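Help us pick our next round of grippers - paid sessions

Shared 34 times | 6 comments

Hi, I'm Comfort Gyamfi, and I look after the equipment budget at Brutudus. We have to decide how many hand-held grippers to buy for next year, and I'd like people who fold and sort fabric at home to try a few before I sign anything.

You don't need any background in robots. You'd work through bags, linens and clothes with one gripper for 90 minutes, then tell Sang Quan and me what bugged you - grip, weight, sore wrists, all of it. I've got quotes from two suppliers sitting on my desk and they're $800 apart per set, so your grumbling really does matter!

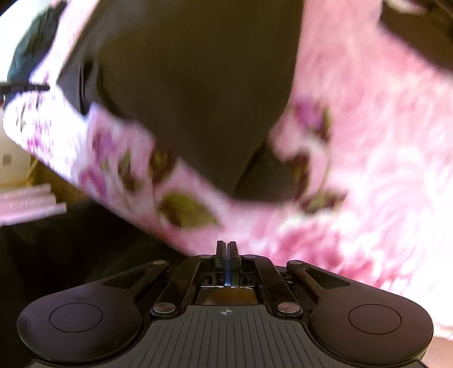 Clevarum Hall, Prarnier - Saturday, December 14, 2019

Soft, floppy stuff like this pink floral print is what I most want tested. We can afford spare finger pads or extra grippers, but probably not both, and I'd love to know which one you'd miss more.

Pay is $76 a session, parking included. You should be 18 or over and okay with standing for a while. Left-handed folks, please apply - I only had one last time and she had plenty to say.

To sign up, leave your name and a daytime number with Hryhorii Hnatiuk at the front desk, and tell him which hand you use.

Last updated: Saturday

Related
Part-time bench technician, Bajpai
Used shelving and carts wanted
Notes from our August equipment review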